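**Egg rolling** is a spring game in which painted eggs are sent down a grassy slope, and the one that gets farthest without cracking wins. I grew up with the Custhorpe version, so forgive me if this entry leans that way!

## The hill

Any hill will do, but I like short grass and a gentle drop (ours runs 230 feet, with a nasty bump near the bottom). Long grass swallows eggs whole, and then you spend the afternoon on your knees.
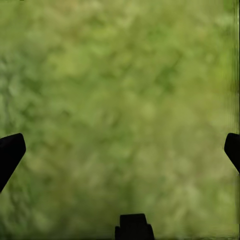 Rolling starts at 10 in the morning in Custhorpe, and each family may bring up to 18 eggs. You get one push per egg, with an open hand, and no chasing after it to help it along.

## The eggs

Hard-boiled hen's eggs are the usual choice. I boil mine for a good long while with onion skins, which gives a deep rusty brown, though plenty of people paint theirs instead and carry them up in a basket. Duck eggs are tougher and, in my opinion, cheating.
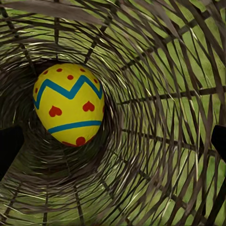
## Scoring

Distance counts first, then the state of the shell. A hairline crack costs 6 feet, and a broken egg is out (and usually eaten on the spot, with salt). In Miltis they skip the measuring and just play until one egg is left.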